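Ponville Canteen Swaps White Plates for Pale Blue, and Promises a Lot

By Gil-soo Ra

March 31, 2021

The staff canteen at Ponville has bought new plates, and if you believe the notice taped to the serving hatch, they will change the way people eat. The old white dinner plates go into storage this week. The replacements are light blue, and according to the notice they will "encourage sensible portions and cut plate waste."

That is a lot to ask of a plate. The supplier, Asine, says its shallow design leads diners to take smaller helpings. Asked for figures, sales manager Rhodri Jarman pointed to a trial at one other canteen. It lasted 10 days. He could not say how many people ate there, or whether the menu stayed the same from one week to the next.

"The feedback was very positive," he said.

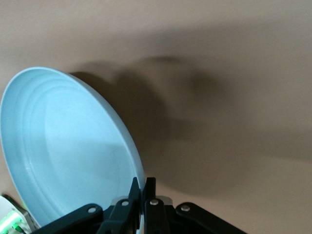

Vol. 5, No. 2

The plate is plain, with no pattern or lettering, and a pair of raised rings just inside the rim. Asine's brochure calls the rings "portion guides." Food is supposed to stay within the inner one. The brochure does not explain what happens when the food is soup, or stew, or anything else with gravy on it.

Seul-gi Geum, who runs the kitchen, was more careful than the notice. She said the old plates were chipped and had to be replaced anyway, and that the blue ones stack well and fit the existing racks. She did not write the notice and would not say who did.

"If people are hungry they come back for more," she said. "I'd want to see the bins before I said anything about waste."

The bins may not tell her much. The canteen has never weighed its leftovers, so there is nothing to compare the new plates with. Weighing is supposed to start in May, well after the switch. Whatever number comes out of that will be a number for blue plates only.

There is also the question of price. Ponville paid for the first batch out of the kitchen's equipment budget, and neither side would give the total. Jarman did confirm that the smallest order Asine accepts is 50 plates. A second batch is "under discussion."

Diners we spoke to had not given the matter much thought. Da-eun Ma said she liked the color. Ga-eun Ahn said she had already gone back for a second helping of rice.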